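From: Tahira Durrani
Date: Jun 7, 2020
Subject: Re: [suture-practice] Pad choice for long straight closures

Replying inline, trimmed.

> We have been using the Fondaline pads for running closures and the
> edges tear after a few passes. Is it the pad or the bite depth? Also,
> do you cut your own incisions or buy them pre-cut? Ours come with
> three short ones and I would prefer a single long one.

Check bite depth first. If the needle enters too near the edge, any pad will tear, and the top layer goes before the base does. Mark entry points with a fine pen on both sides of the cut and compare. If the tears continue with the marks in place, change the pad.

We stopped using Fondaline in May. The current stock is from Kalinowski, product 305. It costs more per sheet, but the surface takes a pen mark without smearing. Store the sheets flat. Two of ours were rolled for shipping and the incisions never closed evenly.

On cutting: we cut our own. Steel rule clamped at both ends, new blade for each sheet, one pass at constant pressure. A second pass leaves a ragged wall and the bites catch on it. Leave plenty of uncut material between parallel incisions, otherwise tension on one opens the other.

> Where do you start the first throw?

At one end of the incision, with the slack laid well away from the cut. Most of our early tangles came from letting the thread fall across the incision before the first bite. Black thread is easier to follow against the pad than the undyed kind.
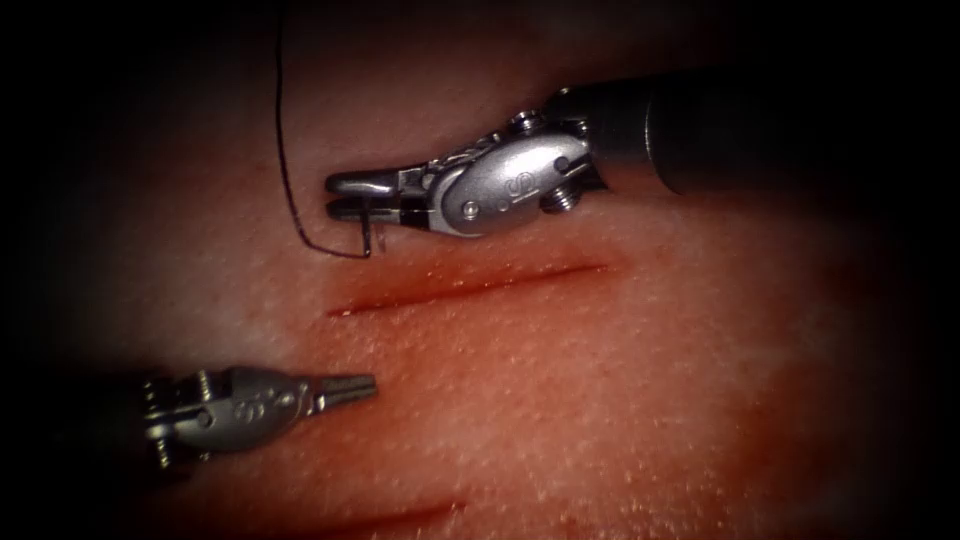
Needle in the driver near the upper-left end of the long incision, thread looped out to the left. Second incision near the bottom.

> Do you log the number of uses per pad?

Yes, by incision. After 10 closures the incision is retired, even if it looks sound. The old holes guide the needle and the practice stops being useful. I can send the log sheet off list if anyone wants it.

Tahira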